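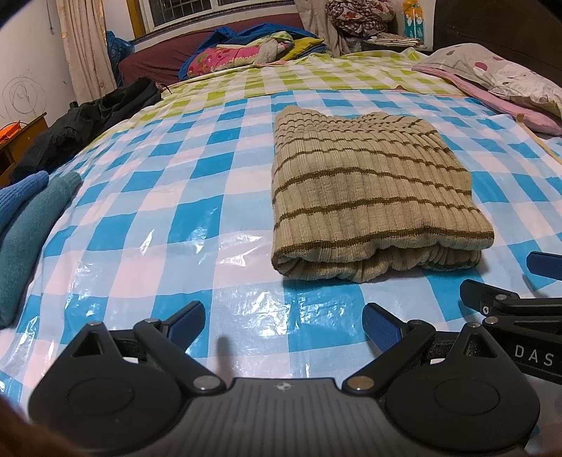 Folded knits on the checked sheet.

Stornesel Open Studio: walk-round checklist before the doors open
Filled in by Oanh Sầm, 12 March 2026

Hello all, this is the same list as last July with my comments added as I went along. Please read the comments as well as the ticks, as one or two of the ticks are a bit generous (I was feeling cheerful and the light was lovely).

1. Front door opens fully and stays open
Yes. The wedge has been painted by somebody, very nicely too, but it is slippery now. I've put the old rubber one back for the time being.

2. Walkways clear between the easels
Yes in the main room. In the print room, no. The big Galletti press has been turned sideways so people can see the roller, and I do understand why, but a pushchair won't get past it. Please turn it back before Saturday's hanging crew become fond of it.

3. Hanging wires and hooks
All pulled by hand. Two hooks on the long wall turned in the plaster, so Bustos (the large stone rubbing, the one with the chisel marks) has come down and is leaning in the office, face to the wall. It needs longer screws and a second pair of hands. Everything else felt good and firm.

4. Solvents and sprays put away
Mostly. I found 700 ml of white spirit in a jam jar on the windowsill, no label, right beside the squash. It is now in the metal cupboard with a label on it. Could whoever is using jam jars please use anything else at all!

5. Rags in the lidded bin
Yes, and the lid shuts. Thank you, that's a real improvement.

6. Lamps and leads
Plamby lamps tested, all working. The one by the sink has a nick in the lead near the plug, so I've taken it away and taped a note to it. Don't borrow it, even for a minute.

7. Fire extinguishers
In date, pins in, gauges in the green. Number 749 was behind a canvas again. I've moved the canvas.

8. Paving slabs in the yard
The slab by the tap still rocks. I've chalked a ring round it and stood a planter on the worst corner.

9. First aid box
Plasters low, eye wash fine. I'll bring plasters from home.

Still to do: items 2, 3 and 8. Initial beside each one when it's done and leave the sheet on the clipboard by the kettle.

O.S.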